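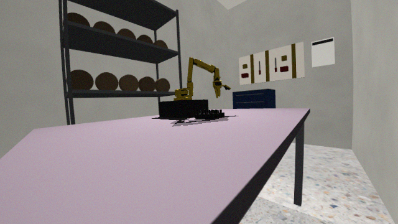
Attachment 1. Bench scene in the simulator, arm mounted at the far side of the table, gripper empty.

Ticket 215
Product: Bovarus cell simulator, dish-loading task
Component: grasp planner / rack placement
Severity: Medium
Status: Open, workaround available
Reported by: Lundgren integration desk

Summary
Arm stops above the table after a failed place and does not return to home. Task runner reports "complete" anyway.

Environment
Simulator build from June. Planner is the Vutness plugin, default settings except where noted. Same task file we intend to run on the real bench at Bindus. Physics step and gripper force limits were not changed from the template.

Steps to reproduce
1. Load the bench scene and the dish-loading task.
2. Set the pick source to the table zone and the place target to the rack zone.
3. Set the batch to 20 cycles and start with logging on.
4. Let the batch run without operator input.

Expected
Item is placed in a slot, gripper opens, arm goes home, cycle is marked pass. If the item is dropped, cycle is marked fail and the next one starts.

Observed
When the item slips during the approach, the fingers close fully and the planner carries on with the place motion. It then opens over the target and waits for a contact signal that never comes. After the timeout the cycle is closed as complete. The log shows no fault code. Gripper width reads zero from the slip onward, so the information needed to catch this is already in the log.

Log extract, one cycle
approach start
grasp closed, width 31 mm
lift ok
width 0 mm
place motion start
gripper open
waiting for contact
timeout
cycle complete

Troubleshooting so far

Entry 1. Raised the contact timeout to 600 seconds. No change in behavior, only a longer wait. Restored the default.

Entry 2. Lowered approach speed by half. Fewer slips, same wrong status when one does occur. This is a mitigation for the grasp and does nothing for the report.

Entry 3. Swapped the plate model for a plain block. Block is held reliably. Slips come back with anything thin or curved. Friction on the finger pads is the likely cause of the slip and should be a separate ticket.

Entry 4. Checked collision geometry on the rack. The upright projections are simplified to one solid box in the planner's copy of the scene, so the planner cannot tell a slot from a wall. Replaced it with the detailed mesh. Placement accuracy improved. Status bug still present.

Entry 5. Added a width check between lift and place. If width is under 2 mm the cycle is marked fail and the arm goes home. Reran the batch. All slips were reported correctly and the arm did not hang. Script is saved with the task file.

Impact
The runner reported a 97 percent completion rate for the first long batch. That number was copied into the readiness sheet as a success rate. It should be removed. It counts cycles that ended, including those that ended with nothing in the gripper.

The customer question behind this work is whether one arm can load dishes through a shift with no person standing by. On present results the answer is no. Picking a known object from a known spot is usable. Thin plates are not, and recovery after a drop is not handled at all: the planner has no step for finding an item that landed outside the pick zone. A person clears a dropped plate without thinking about it. Here it needs a new scan, a new grasp and a free path around the mount, and none of these are in the task.

Workaround
Use the width check from entry 5 and the detailed rack mesh from entry 4. Keep approach speed at half. Do not quote completion rate outside the team.

Requested from vendor
Fault code for loss of grip during transport.
Separate counters for cycles ended and items placed.
Option to load rack geometry without simplification.

Vendor reply
Loss of grip confirmed on our side with the supplied task file. Fault code is planned for the next plugin release. Counters are under review. The rack option exists but is hidden; set simplify_static to off in the scene settings and reload.

Follow-up
Setting confirmed. Scene load is slower, planning time is acceptable. Ticket stays open until the fault code can be tested.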